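Ticket: Dune crest transect, rain gauge and fog collector readings do not reconcile
Project: Carex Desert Monitoring
Site: Brondow dune field, coastal sector
Opened by: Soo-ah Tak
Assigned to: Jong-dae Joo
Status: Resolved, one follow-up open

Summary

The fog collectors on the seaward slope of the Brondow dune field have reported higher daily totals than the inland collectors since the station software was updated. A difference is expected, as fog reaches the seaward slope first. The size of the difference is not. On several mornings the seaward collectors reported water when the visibility sensor at the same station recorded clear air throughout the night.

Impact

The daily totals feed the public climate page and the plant survey tables. Staff preparing the survey report were asked not to use seaward values until this ticket was closed. Inland values were not affected.

Log entries

Entry 1. Soo-ah Tak
The raw files for all 22 collectors were downloaded and compared with the daily totals on the public page. The raw files agree with the page. The fault is therefore upstream of the publishing step.

Entry 2. Jong-dae Joo
Requested that the field team inspect the tipping buckets for sand. Fine sand under the pivot can hold a bucket partly tilted, so that wind alone will tip it. Please record wind speed at the time of each inspection.

Entry 3. Kyu-ri Hwang
Inspection completed at the seaward stations. Light sand was found in 3 buckets and was removed with a brush. The pivots moved freely before and after cleaning. The mesh panels were intact, with some salt crust along the lower gutter. Wind was moderate from the southwest. The false readings continued the following night, including at stations where no sand had been found.

Entry 4. Jong-dae Joo
Sand is ruled out as the main cause. Reviewed the time stamps of the false tips. They fall in short groups, each group beginning when the station radio wakes to transmit. The seaward stations transmit more often than the inland stations under the Trnka schedule, which was introduced with the update. It is likely that the radio is placing a small pulse on the counter line.

Entry 5. Jong-dae Joo
Test carried out on station 102. The transmission interval was changed to match the inland setting and the collector was covered. False tips fell in proportion. The counter cable was then moved to the opposite side of the enclosure, away from the antenna lead, and the interval was returned to the Trnka setting. No false tips were recorded overnight.

Entry 6. Soo-ah Tak
Approved for all seaward stations. The cable is to be rerouted and a filter added at the counter input. Field staff should use the marked tracks only – the gravel plain between the parking area and the first dune carries lichen that does not recover from tire damage.

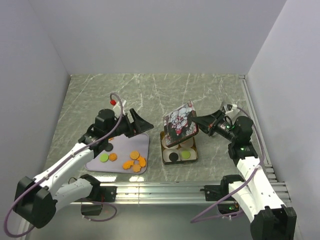 Ha-neul Choo: Will the published totals for the affected period be corrected, or removed? Our survey compares fog water with beetle counts on the same slope, and a gap is easier for us to handle than an adjusted figure. We would also like to know if the Skeletti station is included. It is listed as inland, but it stands on the seaward side of the ridge.

Entry 7. Soo-ah Tak
The affected totals will be removed and shown as missing. The raw files will be kept and supplied on request. Skeletti was using the seaward schedule and has been added to the list.

Entry 8. Kyu-ri Hwang
Cables rerouted and filters fitted at all seaward stations and at Skeletti. Each collector was tested with a measured volume of water, and the recorded totals were within the accepted range.

Resolution

Closed 2018-09-21. Cause: radio interference on the counter line following a change to the transmission schedule. The hold on seaward values is lifted for readings taken after the repair.

Follow-up

Sun-ja Son will review the seaward record in December, when the summer wind pattern is established, and will report any tips recorded in clear air under this ticket number.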